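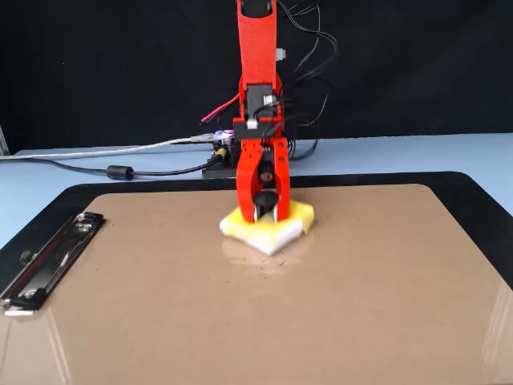 Support > Arms and grippers > Teaching by remote control

Follower drops sponge during wipe task, leader trace looks normal

Opened by Trí Phan, Fovthorpe bench. July.
Status: resolved, monitoring

Summary

Task is "wipe board with sponge", taught by remote control. The operator moves the leader arm by hand and the follower copies it. Software is Dridance for recording, Aliyu for replay. The follower loses its grip on the sponge partway through the stroke. The leader trace shows the operator's hand closed the whole time.

First seen on Saturday, in a session of 59 demonstrations. Nine were marked as failed by the operator at the time. All nine failed on the return stroke, none on the outward one.

Checked before opening

- Leader and follower both recalibrated from the rest pose. No change.
- Follower servo cables reseated at both ends. No change.
- Supply voltage measured at the follower board under load. Within limits.
- Operator swapped. Second operator gets the same drop.
- Sponge swapped for a new one of the same type. Same drop.

Log, first day

10:20. Recorded a slow wipe with the gripper position plotted against the command. On the outward stroke the two lines sit on top of each other. On the return the measured position drifts open while the command stays flat.

10:45. Repeated with the arm held clear of the board and the gripper closed on the same sponge. No drift in a full minute. The servo holds if there is no side load.

11:30. Raised the wrist by a small amount so that the sponge only just touches. Drift is much smaller. Pressing harder brings it back. Operators have been pressing hard, as they can't feel the board through the leader.

13:10. Read the gripper servo settings. Torque limit was at the factory value on the leader and at a reduced value on the follower. The reduced value was left over from the egg-handling task and is stored in the servo, so recalibration does not touch it.

14:00. Restored the follower torque limit. Power cycled. Read back to confirm the value had been kept.

14:25. Four test wipes, pressing hard on purpose. No drop. Gripper temperature climbs faster than before but levels out below the warning.

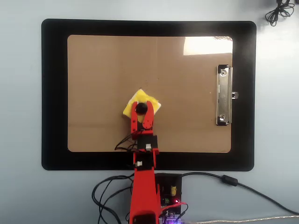

Does the leader arm need the same torque limit as the follower?

The two limits are separate and need not match. The leader gripper is moved by hand during teaching, so its limit has no effect on how firmly the follower holds. Set the follower for the object and the load, and leave the leader alone.

Log, second day

09:15. Cold start. Read the limit again, value kept.

09:40. Replayed one of the failed demonstrations through Aliyu with the new limit. Sponge held to the end of the path. The recorded follower positions are still wrong, so the demonstration remains marked as failed.

10:30. Checked the good demonstrations for the same drift. Longest clip is 1,574 steps. Slight opening in several, within the tolerance used by the Prindbridge import script. Left in the set.

11:05. Added a settings read to the session start sheet. It prints the torque limit of every servo and stops if any differs from the task file.

Remaining

The nine failed demonstrations are to be recorded again with a lighter press. The start check does not yet cover the speed limit. Ticket stays open for one more session, then close if no drops are reported.

Related tickets

Follower lags leader on fast wrist turns
Servo ID lost after cable change
Dridance: recording stops when USB hub is full
Gripper zero shifts after warm-up
Aliyu replay starts from wrong rest pose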